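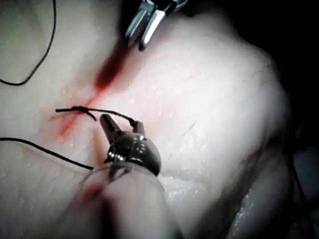

6 min read

June, quarter to eleven at night

Stitching again all afternoon. I have reached the stage of learning where I'm worse than I was in April but can now explain why in great detail, and I'm told this is progress.

The trouble is still tissue. I practiced for months at home on foam, on a banana, on the hem of a curtain that didn't need it, and all of those have the decency to stay where they are put. Tissue is slick and it bulges. You line up the two edges, look away to find your thread, and when you look back one of them has wandered off to pursue other interests. Then there's the blood, which likes to gather exactly where you were planning to put the needle. A little of it goes a long way. I spent years believing red was a useful color for seeing things.

First knot of the day went in fine. I was unbearable about it for as long as it took to start the second, which I wound the wrong way, so that it slid, then slid some more, then lay down sideways like a dog that doesn't want to leave the park. Took it out. Did it again with the throws in the correct order, and muttered the order under my breath, like somebody's grandmother counting purl stitches. It held when I pulled. I pulled again to be sure and was asked, politely, to stop doing that.

Note to self, and I've written this in here before: tight enough to bring the edges together and no tighter. I keep tying off wounds as if I'm securing a mattress to the roof of a car.

Lunch at Pireo between rounds. They have changed the soup and kept the name of the soup. I sat by the window winding a bit of thread around my fork handle and pulling it off again, and the couple at the next table moved their bread. Sixteen dollars for soup and a roll, and I left with the thread still in my coat pocket, along with what I now see is most of the lining.

Better after that. The afternoon was mostly about where to hold the needle. Every book has the same drawing with the same confident little arrow, and every needle I have ever picked up has apparently not read it. Hold it too near the thread end and it rolls over. Hold it too near the point and you have nothing left to push through with, so you get halfway into a bite and have to stop there and think about your choices.
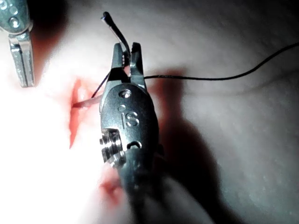

And then the curve. I know it's curved. I have known this from the beginning, it's the first thing anyone notices. Yet some part of my brain remains loyal to every straight needle I ever met and wants to shove. The whole job is to turn the wrist and let the needle follow its own bend, in one side and out the other, and when it works it feels like nothing at all. When I shove, the tissue puckers up in front of the point and I can feel my ears get warm. I'd say I turned for most of the afternoon and shoved only when I was being watched.

The thread deserves its own complaint. Black, thin, and always longer than it needs to be until the moment you have to tie it, when it's shorter. I left a tail so mean on one stitch that finishing the knot took longer than the rest of the row. Next time leave more. Next time also stop letting the slack drift across the place where I'm trying to work, I spent a silly amount of time chasing it back out of my own way.

Filled in the log on Urix when I got home. It wanted a "confidence score" out of 50, which is a strange number for confidence to go up to. I put 31, thought about the mattress knots, went back in and made it 27. It then asked me if I was sure, and I took that personally. My entry number is 1539, so there must be a lot of other people out there lying to it as well.

The Ziveo is still making its grinding noise and still not making coffee. Walked down to Makowska for a loaf before they shut and caught myself studying the slash on top of the sourdough, deciding where I would start. Top end, I think. Small bites, evenly spaced. I ate it instead, with too much butter, standing up.

Right hand is stiff in the fat part under the thumb. Must be gripping too hard again. Buy: coffee (the instant kind, no pride left), lightbulb for the hall, something to sew the coat lining back in with. A straight needle, if they still sell them.

Contact | © All entries the author's own | Back to top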